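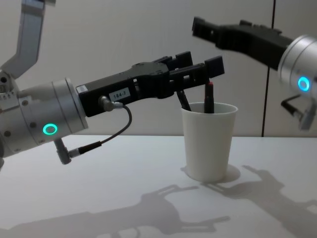

Two robot arms and a white cup with two pens.

How does a football league table work?

By Nelli Kauppinen
13 July 2024

After the football matches are finished, many people go straight to look at the table. It is a list of all the teams, with the best one at the top. There are a lot of small numbers in it, and some strange letters such as W, D and GD. When I was seven I thought GD was the name of a player. In this article we will learn what all of them mean, and at the end you can make a table for yourself.

What is a league?

A league is a group of teams that play against each other during a long time, usually from one summer to the next. In a cup, a team that loses is often out at once. In a league it is different. If you lose today, you still play your next match, and you can still finish first.

In most leagues every team meets every other team two times. One match is at home, on your own ground, and one is away, on the ground of the other team. If there are 16 teams, each team has 15 opponents, so it will play 30 matches in the season. That is a lot of muddy boots!

How do you get points?

The rule is short:

Win: three points
Draw: one point
Defeat: no points

A draw means that both teams have scored the same number of goals, or that there were no goals at all. Then both teams get one point.

It does not matter if you win by one goal or by five. A win always gives three points. It also does not matter how many people are watching. One team can win in front of 3238 people and another in front of 708, and both take the same three points home.

Why three points and not two?

Your grandparents may remember that a win used to give only two points. A draw gave one point, as it does now. So two draws were worth the same as one win, and some teams were quite happy to defend for the whole match and take their one point. England changed to three points in 1981, and other countries did the same later. The idea was that teams should attack more and try to win.

What do the letters mean?

P means played. It is the number of matches the team has played so far.
W means won.
D means drawn.
L means lost.
F means for. These are the goals the team has scored.
A means against. These are the goals the other teams have scored against it.
GD means goal difference.
Pts means points.

In some tables you find GF and GA in place of F and A. They are the same thing.

Here you can check if a table is right: take W, D and L and add them together. The answer must be the same as P. If it is not, somebody has made a mistake.

What is goal difference?

Goal difference is F minus A. If your team has scored ten goals and let in six, the goal difference is plus four. If it is the opposite, six scored and ten let in, the goal difference is minus four.

We need it when two teams have the same number of points. In many leagues the team with the better goal difference is then placed higher. If this is also equal, they often look at who has scored more goals. Some leagues do it in another way and look first at the matches between the two teams. Every league has its own rule book, and the rule must be written there before the season starts.

So the fifth goal in a match can be useful after all. It gives no extra point on the day, but it may help in the last week of the season.

A small league

Let us take four village teams: Irnis, Vudness, Koivisto and Dustel. They play each other only once, so each team has three matches. These were the results:

Irnis 2, Vudness 0
Koivisto 1, Dustel 1
Irnis 1, Koivisto 1
Vudness 3, Dustel 2
Irnis 0, Dustel 1
Vudness 0, Koivisto 1

And the final table looks like this:

Team - P - W - D - L - F - A - GD - Pts
Koivisto - 3 - 1 - 2 - 0 - 3 - 2 - plus 1 - 5
Irnis - 3 - 1 - 1 - 1 - 3 - 2 - plus 1 - 4
Dustel - 3 - 1 - 1 - 1 - 4 - 4 - 0 - 4
Vudness - 3 - 1 - 0 - 2 - 3 - 5 - minus 2 - 3

Every team has won one match, but Koivisto did not lose any, so it is first. Irnis and Dustel both have four points. Dustel has scored more goals than Irnis, and still it is lower, for it has also let in more. Nikau Ormsby, who is ten and plays in defence for Dustel, told me that he still thinks it is unfair. "We beat them!" he said. And he is right - in a league that looks first at the matches between the two teams, Dustel would be second.

What happens at the top and at the bottom?

The team that is first when all the matches are played is the champion. In many countries there are several leagues, one under another, like the steps of a stair. The best teams may go up one step, and we call it promotion. The last ones may have to go down, and we call it relegation.

You may hear in January that a team is "top of the table". It is nice for the team, but it has not won anything yet. Perhaps the second team has also played one match less. People then say that it has "a game in hand". It can still get three points from that match, or one, or none.

Try it yourself

Change one result in our small league. Let Irnis and Dustel play 0-0. Now make the table again on paper, starting with the points and after that the goals.

Who is first now? Remember that two teams can have the same points and the same goal difference, so look carefully at the F column as well.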